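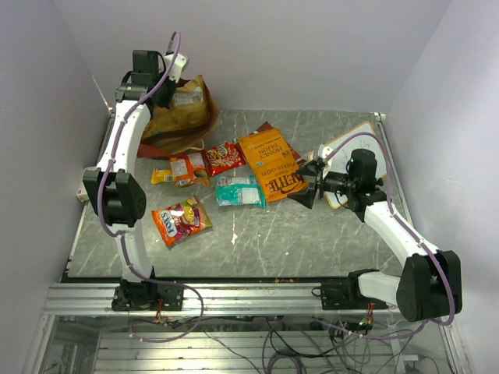 Handling Laboratory, Session 4: Comparing Grippers on Soft Packaging

Notes by Uliana Vasylenko, Briltton School of Engineering

Please read these notes before Wednesday. The lab opens at 14:00 and we need the full two hours, so the safety talk will be short.

1. Purpose of the session

In Session 3 you gripped rigid blocks. A block has the same width every time, and you could calculate the closing force from the mass and the friction. Food packets are harder. A crisp bag is full of air and gives way when you press it. A sweet bag changes its form while it hangs. A small flat packet lies so low on the table that the finger tips may touch the surface before they reach it.

The task is packing: take the snacks from the table and put them into a paper carrier bag. One arm works close to the bag and the other works among the goods. You will do the task with two types of finger and compare the results.

2. The fingers

Type A is the Gundavus broad finger, which narrows to a point. The broad part spreads the pressure and the point can go under an edge.

Type B is the Sydorenko narrow finger with a rubber pad. It needs less space between the goods, but it presses on a smaller area, and last year several groups burst a packet with it.

Change the fingers only when the arm is in the parking position and the red switch is off. Tighten the screws by hand first, then with the short key. Do not use the long key, we have already lost one thread in this way.

3. The goods

Each group receives a set with large and small packets. The large crisp bag (Kettle brand, honey Dijon) is the reference object for the report, so every group must try it with both types of finger. Do not flatten it before the trial. If it has lost its air, ask for another one.

The shiny packets reflect the lamps. If the detector loses one of them, write this down and move the lamp, but do not move the packet.

Goods may overlap. In the starting layout the orange crisp bag lies on top of a dark reddish-brown package, and the small yellow packet is partly under an orange one. Take the upper object first. If both come up together, this counts as a failed trial, even when both land in the bag.

4. Approach directions

There are three approaches to try.

From above: the gripper points down and closes over the object. It is the usual choice near the carrier bag, where the opening faces up and the paper sides leave little room.

From the side: the gripper lies almost flat, with its fingers spread, and comes to the edge of the object. For the large bag I recommend this one as the first attempt. Aim at a corner or at the crimped end, where there is no air.

Inclined: something between the two. Start with 25 degrees from the vertical and change it in small steps.

Watch the cables. They run along the outside of the arms with a free loop at the elbow, and this loop must stay free. If you turn the wrist several times in the same direction the loop becomes tight – stop, and turn it back before you continue.

5. Procedure

Set the controller to slow mode, 20 per cent speed.
Put the goods in the starting layout from the Wanditholm sheet.
Open the mouth of the paper bag fully. A half-closed mouth spoils the comparison.
Carry out the trials with type A, all three approaches.
Change the fingers and repeat.
For each trial write the object, the finger, the approach, the closing width and the result.

The result is one of these words: placed, dropped, pushed, torn. Please do not invent other words, it makes the common table very difficult to read. The table has 53 rows. Rows which you do not reach stay empty.

6. Questions for the report

For which packets did the finger type matter more than the approach?
Where on the crisp bag did you get the most reliable grip, and how would a camera find this place?
The controller reports the motor current during closing. Can you see from it the moment when the bag begins to give way?
Would a second arm holding the mouth of the carrier bag improve the result, or only make the task slower?

The report should be 2 pages with one figure. Send it before the next session. Groups who share a rig may share their data, but the text must be your own.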